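Zusix Records Desk: Set-up Guide
Section 2. Incident Intake and Evidence Attachments 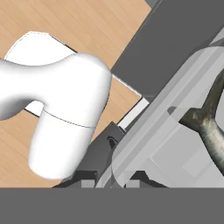

An incident record must exist before any property, statement or image can be attached to it. The record is opened by the intake officer, given a case number by the server, and locked to that officer until it is saved or released. Attachments are sorted by type, and the type decides who may view them. Computer renderings are filed under Illustration and never under Photograph, even when the shading is smooth enough to pass for a photo on a small screen. A record with an attachment of the wrong type will be held at supervisor review.

2.1 Before you start

The workstation must be joined to the department network and must reach the Zusix server on port 1879. If the status light in the lower corner of the login window stays gray, the port is closed. Contact your network office before going further.

You need a user account with the Intake role. Accounts with the Patrol role can read open incidents but cannot create them.

CAUTION: Do not run intake from an account with the Administrator role. Entries made under that role bypass the edit history and cannot be certified for court use.

2.2 Opening an incident

1. Log in and select Incidents, then New.

2. Enter the date and time the call was received. The officer's arrival time goes in a separate field on the next screen.

3. Enter the location. Use the hundred-block for the public location field and the full street address for the restricted field. The public field feeds the daily log.

4. Choose an offense code from the list. If the offense is not known, choose PENDING. Do not leave the field blank.

5. Enter the reporting officer's badge number and press Tab. The name fills in from the roster.

6. Select Save. The case number appears in the title bar.

NOTE: The narrative field holds text only. Tables pasted from another program lose their columns.

NOTE: Case numbers are not reused. A record opened by mistake is closed with the disposition VOID and stays in the sequence.

2.3 Adding property

1. Open the incident and select Property, then Add Item.

2. Scan the bar code on the evidence bag. If the scanner does not respond, type the number under the bar code, without spaces.

3. Choose the item class. Cash, firearms and controlled substances require a second signature. The Save button stays off until the second officer has entered a PIN.

4. Select a storage location. Lockers that are already assigned do not appear in the list.

5. Print the property receipt (Form 215). Give one copy to the owner or the person who turned the item in. Place the other in the bag sleeve.

CAUTION: Saving an item starts the chain of custody. An item saved to the wrong incident must be moved with the Transfer command. Deleting it and entering it again breaks the chain.

2.4 Releasing the record

1. Review the summary screen. Fields marked in red are required.

2. Select Release. The record goes to the supervisor queue and becomes read-only for the intake officer.

3. If the supervisor returns the record, a comment appears at the top of the summary screen. Make the correction and release the record again. The comment is kept in the edit history.

Records left open at the end of a shift are not released automatically. They show in the shift report under Held, with the name of the officer who has the lock. Only that officer or a supervisor can clear it.

2.5 Sites with the Egilsson scanner

The Egilsson scanner adds a line feed after each bar code, which closes the item screen early. To stop this, open Settings, then Devices, and set End Character to None. Restart the workstation.

Section revised 8/18/19. Text: Ea Hjaltested. Technical review: Arwel Owen.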